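Crianças > Corpo e saúde > Porque é que os pés cheiram?

Porque é que os pés cheiram?

Já te aconteceu tirar os sapatos depois da escola e toda a gente abrir a janela? Não tenhas vergonha. Isto acontece aos adultos também, e a explicação é muito interessante.

A nossa pele tem buraquinhos muito pequenos por onde sai o suor. Na planta dos pés há muitos, mais do que nas costas ou nas pernas. 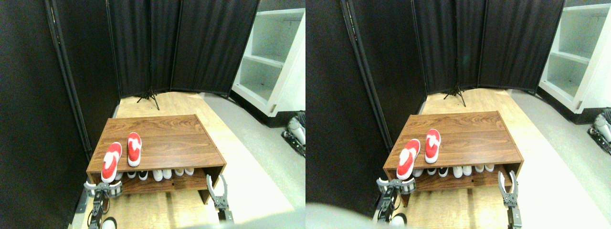

O suor, quando sai, quase não tem cheiro. É feito de água com um pouco de sal. Mas na pele vivem bactérias – seres tão pequenos que só se veem com o microscópio. Elas comem restos de pele e coisas que estão no suor, e depois produzem substâncias que cheiram mal.
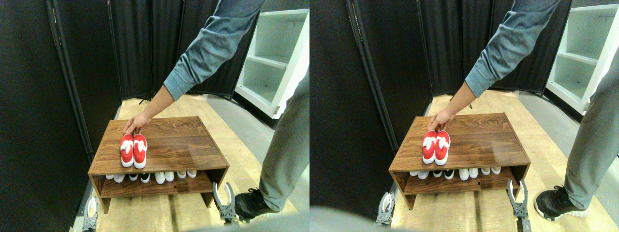
Clube de Ciências Brophy – Grupo dos Pequenos Curiosos

Dentro de um sapato fechado está escuro, quente e húmido. As bactérias gostam muito disso! Em casa, de chinelos, o ar passa melhor e o pé seca mais depressa.

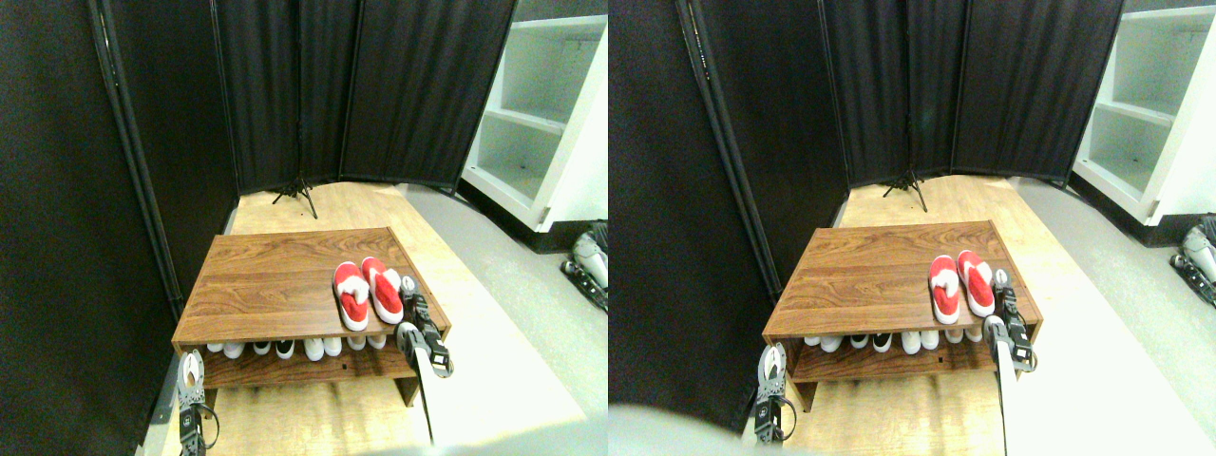 O que podes fazer? Lava os pés todos os dias e seca bem entre os dedos. Muda de meias todas as manhãs. Se tens 2 pares de sapatos, usa um hoje e o outro amanhã, assim cada par tem tempo para secar. 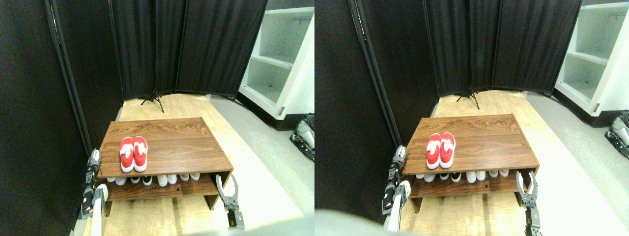 Åsmund Hägglund escreveu-nos que na casa dele os ténis molhados levam jornal amassado por dentro durante a noite, e perguntou se isto ajuda. Ajuda, sim: o papel bebe a água. De manhã tira-se o jornal e deixam-se os ténis num lugar com ar.

Categoria: Perguntas do corpo humano | 6 aos 10 anos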